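How machines learn a packing job, and what happens to the packers

A packing hall is a large room where goods are put into boxes before they go to shops. At Bruvham, the goods are mostly small: tea bags, sugar sticks, soup powder and coffee sachets. A sachet is a small sealed packet that holds enough for one cup or one bowl.

Automation means giving a job, or part of a job, to a machine. The packing hall at Bruvham has had some automation for years. A conveyor belt moves the boxes. A machine called a case sealer folds the lids and puts tape on them. It can close 2000 boxes in one shift, and it does the same thing to every box.

Picking up sachets is harder for a machine. A box has a fixed shape, but a sachet bends. Sachets slide over each other and stick together, and their shiny wrappers reflect light, which can confuse a camera. A person solves these problems by touch, usually without thinking about it.

Engineers therefore start by recording how people do the job. A packer wears bands on both wrists. The bands carry markers, which are squares with black and white patterns. A computer looks for the patterns in the camera pictures and works out where each hand is and which way it is turned. Each recording lasts 31 seconds. The engineers need a great many of them, as no two piles of sachets are the same.

The recordings are used to train a robot called Alia. Training means that a computer program is shown the movements again and again until it can produce similar ones. Alia has two arms, and each arm has a gripper in place of a hand. It still drops sachets, and it is slower than a person.

What changes for the packers?

Some tasks go to the machine. When Alia is ready, it will fill the trays that are all the same. Packers will do mixed orders, check the trays and clear jams. A jam is when something gets stuck and the line has to stop.

Some tasks are new. In June, 8 packers took a training course that lasted 5 days. They learned how to stop the robot safely, how to restart it and how to report a fault.

Some questions are not settled. Fewer people may be needed on the line in future, and packers have asked what will happen to their hours and their pay. The company has to talk to them about this before the robot starts work on 18th August.

Words to know

Conveyor: a moving belt that carries things.
Gripper: the part of a robot arm that holds objects.
Marker: a pattern that a computer can find easily in a picture.
Shift: the hours a person works in one go.
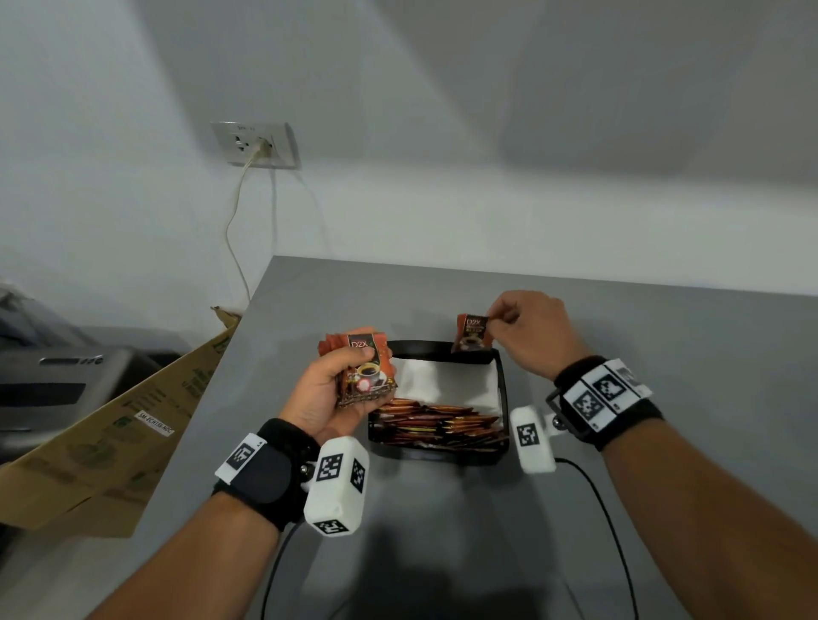
Packing by hand is made of small steps, and each step has to be taught to the machine separately. The packer has to take hold of one sachet, carry it and let it go in the right place. The two hands often do different jobs. With the D2X coffee, the left hand holds a small bundle while the right finger and thumb pinch a single sachet by its top corner and lower it into the black tray. A robot with only one arm would need a holder for the bundle - or it would have to go back to the pile each time.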